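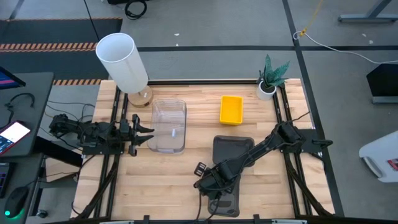
Department of Sport and Movement Studies, Jesari

4. Results: who gets the ball back?

Si-eun Hwang and Hye-jin Hwang

We coded 2112 kicks from hand in 52 matches of the Odska regional rugby league, and the first thing to report is how much fun the data turned out to be. Club rugby at this level is often described as a game in which people kick because they have run out of ideas. Our coders did find kicks like that (there is a whole folder of them, mostly from the last ten minutes of wet afternoons), but they also found a great deal of planning, and some of the most patient chasing either of us has seen outside the professional game.

A kick was counted as regained when the kicking team had clear possession before the next whistle, including cases where the ball was knocked back by a receiver and picked up by a chaser. Kicks that went straight to touch from a penalty were left out. Kicks charged down were kept, even though several colleagues argued against it, and we report them separately in the appendix. Where the two coders disagreed, the clip was watched again at normal speed before anyone touched the slow-motion button. Slow motion makes every contest in the air look closer than it was.

The height of the kick mattered less than we expected. Box kicks from the base of the ruck were regained more often than kicks by the fly-half, and by a comfortable margin, yet within each group the very high balls did no better than the medium ones. What separated the good kicks from the poor ones was distance. Once the ball landed well beyond the first chaser, the receiving team had time to call the mark, set a block of runners or simply wait. The best box kickers at Skela, who were a joy to code, kept nearly everything short enough for the winger to arrive with the ball.

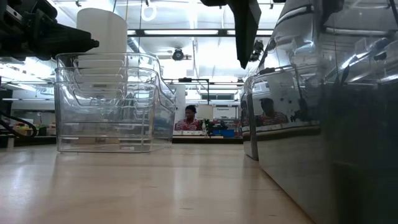

Figure 4. Nested clear bins and a white cylinder on the tabletop.

The chase line tells the same story from the other side. We measured its shape at the moment the ball was caught or touched, using the pitch markings as a guide, and sorted each chase as flat, staggered or single. Single chases are the ones every crowd loves: a fast winger, head down, everyone else jogging. They were also the least rewarding. A single chaser who won the ball in the air often landed with no support and lost it again within seconds. Flat chases gave up fewer counterattacks than either of the other two types, and this held for home and away teams alike.

Staggered chases are where it gets really interesting. We had assumed they were just flat chases done badly, with tired forwards trailing behind. In many clips, though, the second wave was clearly placed to collect a ball tapped backward, and the first chaser made no attempt at a clean catch at all. Teams coached this way regained the ball off loose bounces far more often than the league as a whole. One of the four clubs in our main sample used the pattern so regularly that our coders began calling it the Nikolovski, after the coach, and the name has stuck in our notes.

Field position shaped all of this. Kicks made inside the kicking team's own 22 were mostly about getting out of trouble, and regaining the ball was a bonus. Around halfway the picture changed, and the kicks with the highest return came from a band of up to 20 meters on either side of the center line. Receivers there seemed caught between standing deep for the long ball and stepping up for the short one. Several of the full-backs we later spoke to said as much, and two of them drew us diagrams on the spot.
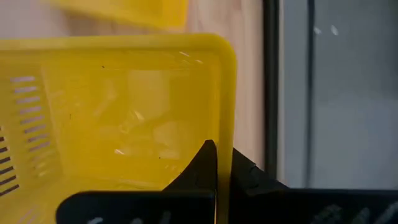
4.1 The effect of the sideline

Kicks close to touch behaved differently enough to need their own section. The sideline takes away one direction of escape, and a catcher who lands near it can be bundled out before support arrives. We expected the kicking team to gain from this, and they did, though mostly through lineouts won after the catch and much less through clean regains. If only direct regains are counted, the sideline looks almost useless as a target. If the next phase is included, it becomes one of the better places on the field to put the ball.

This is why we would encourage other groups to follow each kick through to the next stoppage. It takes far longer to code (we began in April and were still arguing over the final clips when the matches for the following round were being uploaded) but the picture it gives is so much richer. A kick that is lost in the air and won back as a lineout throw on halfway is a good kick, 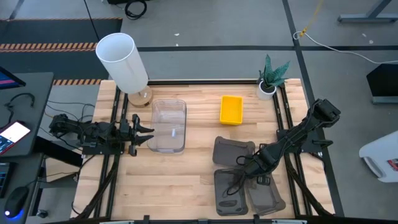 and any coach in the league would happily take it. Our model treats these as delayed regains and gives them a lower weight, which we varied to see whether the ranking of clubs would change. The top two places held under every weight we tried. The lower places moved a bit, mainly for one club that kicked to touch in open play more than anyone else.

Wind was the factor we most wanted to include and could not. Flags were visible in too few of the recordings, and coders' guesses from the flight of the ball did not agree well enough to use. We are keen to try again with readings taken at the ground.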